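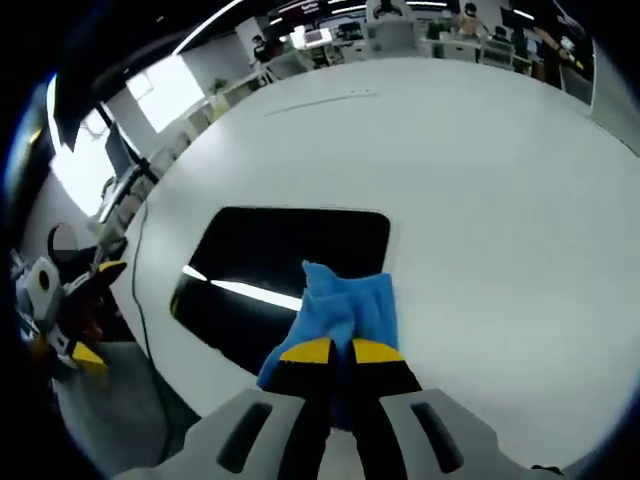
How often should you clean the screen of a tablet that several people share?

Once a day if it gets passed around, and right away if somebody has been eating near it. That is what Halyna Skoryk tells the people who bring their devices to her repair counter at Timora, and she says most of them look a little guilty when they hear it.

Skoryk has worked on phones and tablets for 17 years. She started out replacing batteries and now trains the newer staff. I met her on a Thursday before the shop opened, and we talked mainly about the damage people do while trying to keep things clean.

"Paper towels are the big one," she said. "They feel soft in your hand, so people trust them. Then they rub hard, with a bit of grit underneath, and they come in asking me to buff out the scratches. I can't buff them out."

She wants a soft cloth with no lint, and she wants it washed. Fabric softener is out because it leaves a film that ends up on the glass. She keeps two cloths at the counter, one for wiping and one for drying, and changes both at lunch.

What about sprays?

"Never straight on the screen. You spray the cloth, lightly, and you keep it away from the openings. I had a customer who soaked his tablet every evening for a month. The screen looked great. The charging port was green."

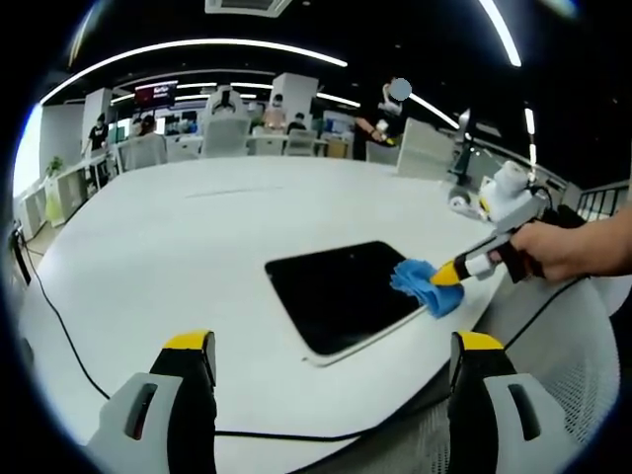

She turns the device off before she starts, partly for safety and partly because smears show up better on a dark screen. She wipes in one direction from top to bottom, then goes over the edges, where grease collects. The whole job takes her under two minutes.

Her colleague Orest Sirko, who runs the parts room, disagrees with her on one point. He thinks a screen protector is worth the money for almost everyone. Skoryk calls them fine for kids and a nuisance for adults.

"They lift at the corners and the dirt gets in under them," she said. "Then you have a dirty screen you can't clean. Orest sells them, so ask him again in April when he does his stock count."

Sirko, listening from the back, said he had 117 of them left and would be glad to see them go.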